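Grippers, quotes and a spreadsheet I keep reopening

I've been putting off the equipment budget since July, and it finally caught up with me. The number I'm working with is $3,116, which sounded like plenty until the quotes came in. Vodis wants most of it for one pair of hand-held grippers with cables. Siteo is cheaper, but spare pads are extra, and I know how I go through pads!

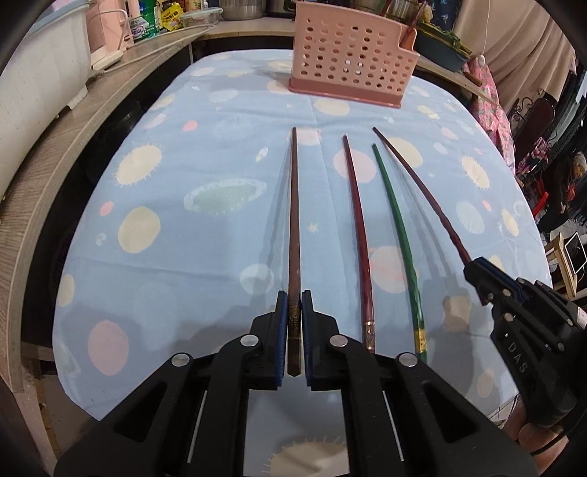 My first draft of the budget had one line that just said "hardware." Terrible idea. Now there's a line for grippers, one for storage (60 hours of recording fills a drive faster than you'd think) and one for props. Props are the fun part, and cheap too. Slim, tapered chopsticks like the brown one between the jaws there are a tough test for any gripper, so I've put down $153 for small household stuff and I'm not cutting it. I'd also like 5 spare sets of pads, but we'll see what Rorkbridge charges for shipping. 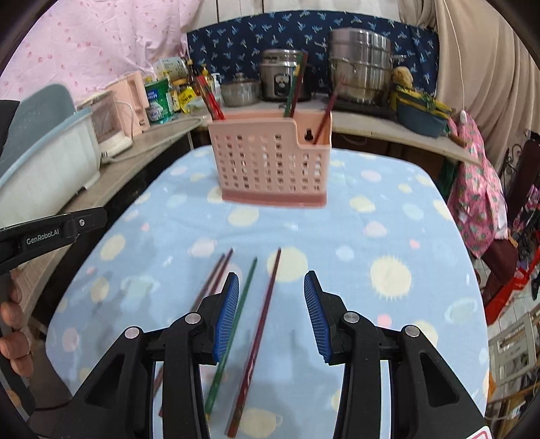

Cai wrote in after my last post to say I should lease for the first year and buy only the pads and drives, and that the Vodis price usually drops once you ask for it in writing. I hadn't thought of asking! The email goes out tonight, and the spreadsheet stays open until they answer.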